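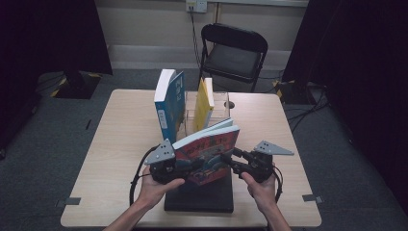
How do you keep a few books standing up on a desk if you don't have a shelf?

Put them upright in a holder with a solid back and sides, tallest ones at one end, and keep it away from the edge where your elbows go.

That was the short version of my project, and now comes the long one! I picked book storage for my everyday design report after my desk at home turned into one big leaning pile. I wanted to know what makes a small book holder nice to use, and I ended up caring about it way more than I planned to.

I started with the sketching part, which I did in a planning app called Fernano (it kept crashing, but that's another report). My first two designs were both wood and both too deep. A paperback just vanished in them. You had to reach in with your fingertips and sort of fish it out, and I hated that. So I switched to looking at clear acrylic. With a see-through box you can read the covers without pulling anything out, and it doesn't make a small table feel crowded.

The downside is that acrylic is slippery. Thin books slide at the bottom and then they lean, and once one leans the rest follow. Jiruteck sells a rubber liner that you cut to size, and I tried a strip of it under the books at home. It helped with the paperbacks. The big hardcovers didn't care either way.

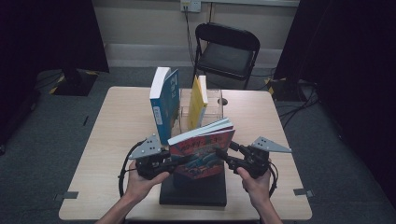
Putting a book back is harder than taking one out, and that was the part I hadn't thought about at all. A paperback with a soft cover wants to fan open at the top, so you're trying to aim it and keep it closed at the same time. What works best for me is resting the bottom edge on something low and flat first, getting the pages together, and then lifting it in. I do it with both hands now — it's slower, but I bend a lot fewer corners.

Order matters too. I tried sorting by color (pretty, useless), then by subject, and finally by height. Height won. A tall book on the left gives the shorter ones something to sit next to, and you can find the one you want by its shape.

My last test was weight. I loaded my holder with an 800 gram atlas at one end, then swapped it for a 600 gram dictionary. The atlas tipped the whole thing when I pulled the other books out too fast, and the dictionary didn't. If I build another one I'll give it a wider base, and I'd like to try the thicker Evarport sheets if they're still in my budget by December.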